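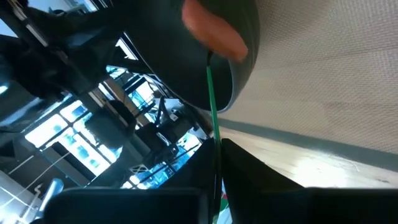 Virnemell Self Storage - Frequently Asked Questions

How big a unit do I need?
Smaller than you fear, larger than you'd like. A one-bedroom apartment usually fits in our 5x10. If you own a piano, call us first.

When can I get in?
The gate opens at 6 a.m. and closes at 10 p.m. It closes at 10 whether or not you are inside, so plan your sorting of old magazines accordingly. If you get stuck, the night number is posted by the keypad.

What can't I store?
Food, fuel, fireworks, paint thinner, anything alive, and anything that used to be. Tires are fine, up to 16 per unit. We had no limit until last December.

Can I live in my unit?
No. You also can't work in it, rehearse in it, or "just nap."

Is it climate controlled?
Building A (Lakatos Street side) is. Building B has a climate, but we don't control it.

Do I need insurance?
Yes. Your renter's policy may already cover you, so bring the page that says so. Otherwise our basic plan pays up to $300 per item, and no, a box of 40 items is not one item.

What if I pay late?
You get a five-day grace period. After that there's a $16 fee and your gate code stops working. After that come letters, and the letters are less friendly than this page.

Do you sell locks?
We do, at the front desk. Bring your own if you prefer, but please keep the spare key somewhere other than inside the unit.

I used to rent from Jendgate. Is this the same place?
Same buildings, new owners, working lights. Old Jendgate contracts are still good until they run out.

Who do I complain to?
Reece Lockwood, front office, extension 888. He prefers mornings.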